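Evska tabletop gripper, five months in: good grip, bad memory

Posted 13/01/2020

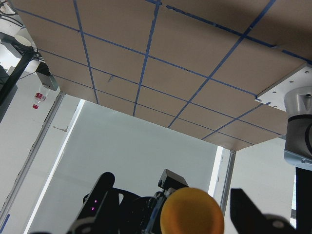

I bought the Evska two-finger gripper in August to replace a Menlow that had served us well and then started dropping things on people's shoes. The Evska cost more, came in a nicer box, and has one fault serious enough that I'd like you to hear about it before you spend your money. Our test is a dull one. The arm picks up an object, carries it to a given square, sets it down and goes back for more. The squares are blue masking tape on plain brown board, frayed in places, and the object in the photo is the round orange one, which has a smooth top and gives a gripper very little to hold on to. The Evska holds it fine. I have no complaints about the holding.

My complaint is about letting go. On run 56 I hit the stop button halfway through a carry. The arm stopped, as it should. The gripper kept its grip, also as it should. Then I released the stop, and before I had touched anything else the fingers sprang open to full width and tried to home themselves. The payload hit the floor and rolled under the bench. With a plastic ball that's a comedy. With anything heavy, or with your hand in there clearing a jam, you'd find it less amusing.

The manual covers this on a page titled "Convenient Restart."

I ran 500 cycles on the old firmware and another 300 after the update Evska support sent me. The update adds a setting called Hold After Stop, and it works. It is also off by default, and it switches itself off again whenever the gripper loses power. I have taped a note about it to the controller, so my safety system is now partly stationery.

Otherwise? The fingers are blocky but well made, and swapping them takes a minute. The Humix adapter plate fit without filing. The cable is too short, and the Dursun extension I bought for it works perfectly well at a third of the price of Evska's own.

At 824 dollars I expected the thing to wait for a restart command. Three stars out of five, and I'd go to four if they changed the default. If you already own one, turn the setting on, cut the power, and check it again before you put your fingers anywhere near it.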